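Toasteraufgabe: welche Regeln gelten bei euch?

Wróbel
Guten Abend, ich schreibe für unser Labor die Regeln für Versuche mit Küchengeräten. Deutsch ist nicht meine Muttersprache, bitte um Geduld.

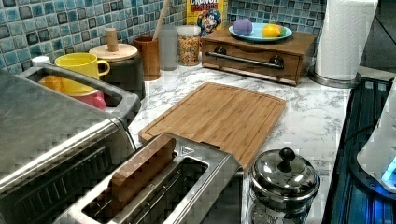
Mein Vorschlag: Vor jeder Serie wird der Netzstecker vom Toaster gezogen und das im Protokoll notiert. Ist das zu streng?

Skindisach
Zu streng finde ich es nicht, aber am Kabel vom Arm passiert bei uns mehr. Schaut auf die Schlaufe.

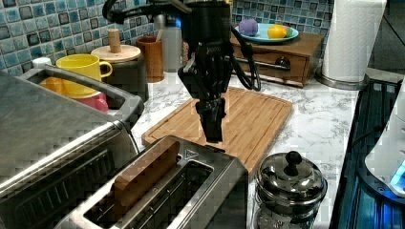 Greifer über dem Schneidebrett, Kabelschlaufe rechts am Arm

Westby
Widerspruch. Eine feste Schlaufenlänge gehört nicht in die Regeln, das hängt von der Aufgabe ab.

Wróbel
Danke euch beiden. Ich würde dann schreiben: Kabel vor dem Start im ganzen Arbeitsraum prüfen, 2 Personen unterschreiben.
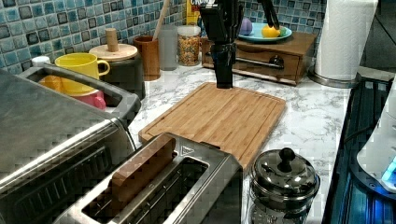
Das Kochfeld möchte ich als Sperrzone eintragen.

Westby
Sperrzone ja, zwei Unterschriften nein.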